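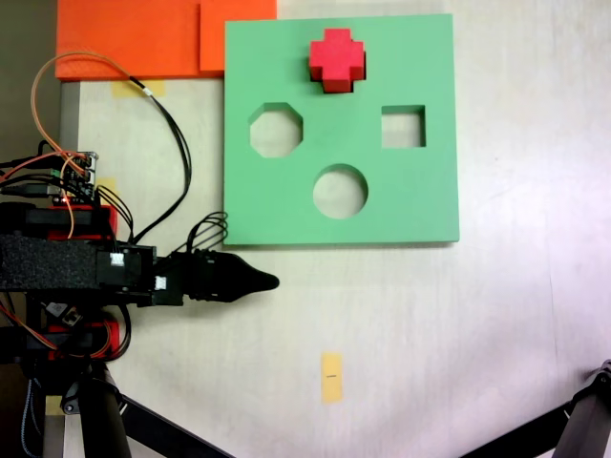
Wycliffe Kaijage wrote in to report that his arm goes limp halfway through a pick, then wakes up and carries on as if it had been somewhere nice. Mine did the same for most of December. The cause was a brownout on the servo line, and the fix is dull.

1. Cut power to the arm. Put a hand under it first - it falls faster than you'd think.

2. Unplug the servo leads one at a time and look at the contacts. Tug each wire gently. If one comes out in your fingers, congratulations, you can skip to step 5.

3. Open the Trerodia log and search for code 218. That's low voltage at a joint. My log had it 16 times in one Saturday, all at the wrist.

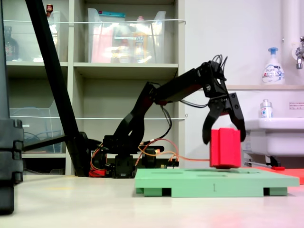 4. Run the arm slowly through its full reach with a light block in the grip, and watch the voltage reading. Note which pose makes it sag. Keep your free hand out of the gripper. I have tested this so you don't have to.

5. Replace the bad lead with a slightly longer one. Leave slack at the wrist, and tie it down at the base.

6. Set the restart delay to 400 ms and run three picks before you trust it with anything.

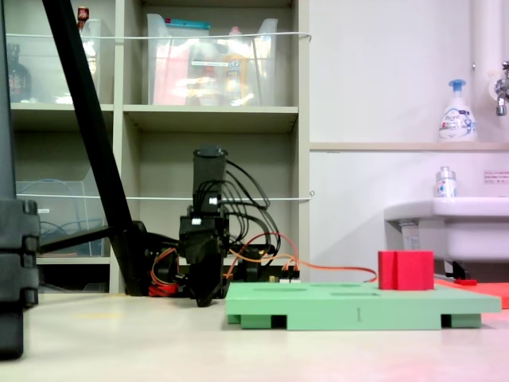
Can I just turn off the low-voltage alarm?
You can, and the arm will still drop things. It just won't log it.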